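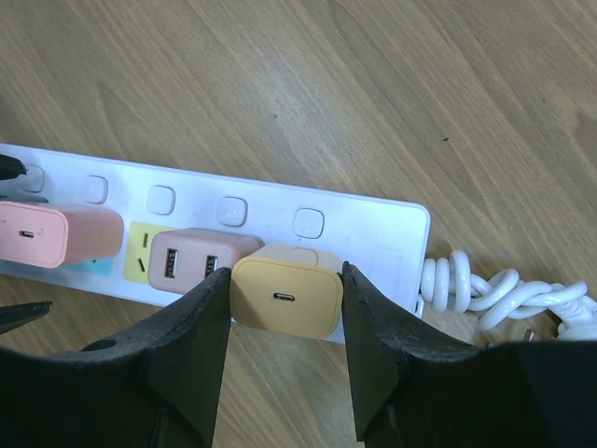
## 4. Teaching the grip for the charger station

This section explains how to set the grip position when the wrist camera is already mounted and focused (see section 3). The task is to take a plugged charger between the two fingers and pull it from the power strip. Please read the whole section once before you move the arm.

**Caution:** Switch off the supply of the power strip at the wall before teaching. The fingers come very near to the sockets, and a wrong approach can push a finger tip into an open outlet.

1. Put the strip on the table so that the row of buttons is on the far side from the gripper. A diagonal position is allowed. The Tiltus software corrects the angle by itself.
2. Lay the cord to the side. It may stay twisted, but no loop may come under the fingers.
3. Start with a charger that has free space on one side, like the yellow one with the single USB-C port. A charger between two others is more difficult and should be taught last.
4. Open the fingers fully and set the arm speed to 2 percent.
5. Move down in manual mode until the camera shows one finger on the left side of the charger and one finger on the right side. The charger must be directly between them.
6. Close the fingers in small steps. Stop when both tips touch. If only one tip touches, open again and correct the wrist. Do not let the closing force move the strip.
7. Save the position as `GRIP_200`. The pull program looks for this name and will not start without it.
8. Set the pull distance to 90 mm, straight up from the strip, and run the program one time at low speed.

**Note:** Scuffed edges on the black fingers are normal wear and do not change the grip. Change the fingers when a tip is bent or has a crack. The order number for the pair is 493.

### 4.1 If the grip is not good

- *The charger turns during the pull.* The fingers hold it too high. Go lower and repeat from step 5.
- *The strip lifts together with the charger.* Fix the strip to the table with the Gravell clamp, at the end where the cord comes out.
- *The camera does not find the charger.* Check the light first. Pale chargers on a white strip need soft light from the side, without reflections.

After every change of fingers the position must be taught again, also when the new pair looks the same as the old one.

Text: Érica Lins. Checked on the Sernitz cell by Kálmán Oláh, December 2018.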